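Vosunness Old Hall Floor Group
Minutes of the February meeting, held in the side room at 7:15 p.m.

Rosemarie Engelhardt took the chair and thanked everyone for coming out on such a raw evening, and for the two lemon cakes, which were much enjoyed. Neville Horrocks kept the minutes. The minutes of the last meeting were read and agreed, with "ash" corrected to "oak" in the paragraph on the stair landing.

1. Boards in the long room
Rosemarie reported that the survey is finished at last. Of the old boards, 43 need lifting and 6 are past saving, mostly by the garden door where the rain used to come in. She was glad to say that the joists underneath are sounder than any of us had dared to hope, and she read out a kind letter from Pakzad Joinery, who would like to do the lifting and would number every board so that it goes back where it came from.

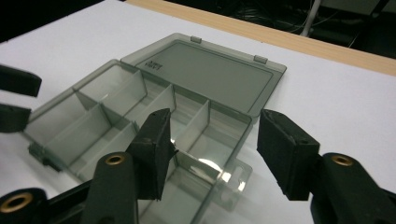

There was a long and friendly talk about whether to match the six lost boards with new oak or wait for old. Neville felt strongly that new wood would show like a false tooth. Rosemarie said it would darken in time, and that her own kitchen floor had done so very nicely. It was agreed to ask the Clokow yard what old oak they have in the right width before anything is ordered.

2. Finish
Anel Flooring sent samples of hard wax oil and of a matte varnish. Most of us liked the oil, which is easier to patch when chairs get dragged across it (and they will be!). Neville will try both on a spare board and bring it along next time.
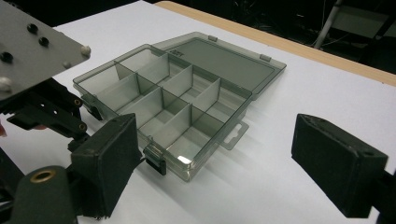 Minutes, page 2

3. The date on the beam
A visitor has asked again whether the floor is as old as the 1604 cut into the beam over the hearth. Rosemarie will write back and explain, gently, that the boards are a good deal later.

4. Other business
Felt pads for the chair legs are to be bought before the floor is oiled. The piano will stay on its rug for now.

The meeting closed at 9:05 p.m.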